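Robot club news - the cabinet is finally giving in

Those of you who come on Monday evenings know we've been stuck on the same kitchen cabinet for weeks. It's a simulated one, so at least there are no pinched fingers! We started with the drawers back in July and moved on to doors when Bindu Shenoy got bored (her word) and rewrote half our reward function over one weekend. I complained a lot and then had to admit her version was better.

We've now run over 4,000 practice episodes on the club computer, which we still call Gerkar, and the fan sounds like a leaf blower by the end of a session. The door task gets 300 steps per try. Our arm used to spend most of them waving near the handle - now it goes for the free edge of the door a lot more often, and I cheered out loud the first time I watched it.

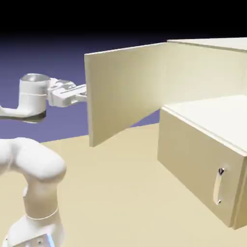
The arm at the edge of the open cabinet door, in our simulator.

Next up is the Lisaneck student challenge, where the door has to finish at least 80 degrees open. We're signed up as Team Prustska and we still need one more person to help with plots and the write-up. You don't need to know any Python yet, I only learned it last year myself! Come find me or Bindu before the next session, and please bring your own laptop charger - we're down to two.

Questions? Reply to this newsletter | © Prustska Robot Club | Back to top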